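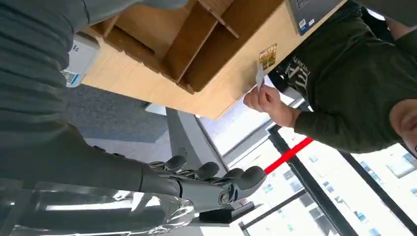
On 2021-07-06 a digest reader wrote:

Has anyone on the list managed to set Skindance in an actual word and have it look like a word? I bought the two-style pack from Zimon because the specimen was gorgeous, and now I'm trying to put it on a poster for a street dance festival in October and it falls to pieces. The T floats off by itself, the y crashes into whatever comes after it, and my apostrophe is an empty box. I've tried optical kerning and that only made it worse in new places. Is the font broken or is it me? Also, would you pair it with Ackermann for the small print, or is that too much? I have to send the thing to the printer fairly soon and I would rather not start over.

----- end of quoted message -----

Oh, I've been waiting for somebody to bring up Skindance! I bought it last year for a set of café menus and went through every one of these, more or less in the same order, so let me pour it all out while the coffee's still hot.

The empty box first, since it's the easy one. There are two apostrophes in the world as far as your font is concerned, the straight typewriter one and the curly one, and Skindance (my copy anyway, I haven't redownloaded) only has the straight one drawn. Your layout program is helpfully turning what you type into a curly one, the font doesn't have it, and you get the box. Switch off smart quotes for that text frame, or paste in the straight apostrophe by hand. If the straight one looks too stiff up on a poster, and I think it does, take the comma, outline it, and shift it up to cap height. The comma in Skindance is lovely, a fat little tadpole with a kick in its tail, and it makes a much better apostrophe than the one they drew. I did this on all the menus and my client never noticed.

Now the kerning. Do turn optical off. It's guessing from the outlines, and when the outlines have swashes flying off in all directions it guesses badly. Put it back on metrics (sometimes called auto) and have another look before you judge. I'd bet the T settles down a good bit, though the y probably won't. When I opened the file up in Vimer to see what was going on, the pairs for the capitals were mostly there and the lowercase had been given a lick and a promise. T with a, e and o was fine. The y had nothing at all after it, poor thing. So it's a bit of both: the font isn't broken, it just isn't finished, and I'm a little cross about that given how nice the specimen was. Specimens are always set by someone who has nudged every letter by hand, of course. I should know, I used to make them.

For a poster I would honestly stop thinking of it as text. You've got what, a festival name and a date? Set it once at the final size, convert it to outlines, keep a live copy on a hidden layer for when somebody changes the wording (they will), and then push the letters around until you like them. Turn it upside down while you do it. I know everyone says that, but with a face as bouncy as this one it really does help, you stop reading and start seeing the holes. And work from the worst gap outward. If the y can't be pulled back from its neighbor without leaving a crater, let them overlap properly and merge the shapes. A deliberate join looks great in this style and a near miss looks like a mistake.

Have you found the alternates, by the way? They aren't announced anywhere, you have to go digging in the glyphs panel. There's a second y with a short straight tail way down at the end, past the ornaments, and it solves the crash completely if you don't mind losing some of the swing. There's a plainer T too. I'd save the fancy y for the end of a word where it has room to show off, and use the short one anywhere in the middle. The ligatures I'd leave off for now, the double t one has a kink in the crossbar that shows up horribly when it's big. Mine was going out at 200 points and I had to redraw it.

On Ackermann, hmm. I love it, I use it for far too many things, but I wouldn't put the bold next to Skindance. Both of them want to be looked at. The light weight with a touch of tracking is another story, those flat slabs make a nice floor for all that jumping about, and the numerals are super clear, so your times and prices will be readable from across the street. Just keep it to one weight and two sizes. If you find yourself reaching for the italic, go and have a walk instead. And please don't set the small print in Skindance even if the organizers ask for it, anything below headline size turns to porridge.

Check your license too, before you send it off. The cheap Zimon one that I have is good for print up to some 400 copies, and past that they want you to upgrade. It may have changed, so read the text file that came with yours and don't take my word for it. I asked about my menus and they answered the same afternoon and were very pleasant about it. While you're writing to them, do mention the missing curly apostrophe! I did, but it can't hurt for them to hear it twice, and maybe we'll both get an update out of it.

One more thing about sending to the printer. Give them outlines, not the live font. My first menu proof came back with every heading in some default sans because their machine had swallowed the font without installing it, and I only caught it because the page looked so calm. Merge any overlapping shapes before you export as well, otherwise you can get little white slivers where the letters cross. Zoom right in and check the swashes.

If you get stuck on the y, post a link to the PDF and I'll have a look at it. I also have a scrap of paper somewhere with my own pair values for the lowercase, and I'll type it up for the list if I can find it, though it was under the printer the last time I saw it and that was before we moved the desks.

Happy nudging!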